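# The Plemside Craft Fair Raffle

I took a stall at Plemside because the woman from Asico said there would be footfall.

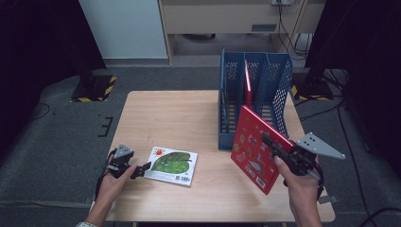

*A blue file organiser and a red book*

There was footfall. Most of it was on its way to the bacon rolls. I had 98 felt brooches laid out on my mother's second-best tablecloth, and by eleven I had sold one, to a man who thought it was a raffle ticket.

That gave me the idea. I wrote FREE PRIZE DRAW on the back of a price list and set out a biscuit tin with a slot cut in the lid. First prize was the Fang, a necklace I had made in April during a bad cold. It was meant to be a leaf. It had come out white and curved and rather aggressive, so I had put it on a longer chain and doubled the price.

People will walk past a brooch all day, but they will queue for nothing. By lunchtime the tin was full. I had to shake it to get the last few slips in, and the stall opposite (lavender bags, very smug, card machine) had started giving me looks. Two of her customers crossed the aisle. One of them picked up the Fang, asked whether it was real, and seemed let down when I said it was polymer clay.

"What did it come off?" said her friend.

"The packet," I said.

They entered four times each.

At three I did the draw. I had pictured a little crowd and possibly some applause. I had a toddler with a bap and the woman from Asico, who wanted her folding chair back. I shut my eyes, put in my hand and pulled out a slip that said *Flovilier*, in purple ink, with a phone number underneath and a small drawing of a swan.

I rang it from the car park.

"Flovilier," said a voice. "Lavender and fine linens."

I looked back through the doors of the hall. The smug stall had its phone to its ear and was waving at me.

She was very gracious about it. She put the Fang on at once, over a cream polo neck, and I'm sorry to say it looked marvellous. It looked like a leaf. Three people asked her where she'd got it, and she told them she had won it, and sold each of them a lavender bag.

I packed up at four. Takings came to £12, less the pitch, which was £56, and less the bacon roll, which I am not discussing. As I was folding the tablecloth the man with the brooch came by to ask when they'd be calling the numbers.

I told him half past.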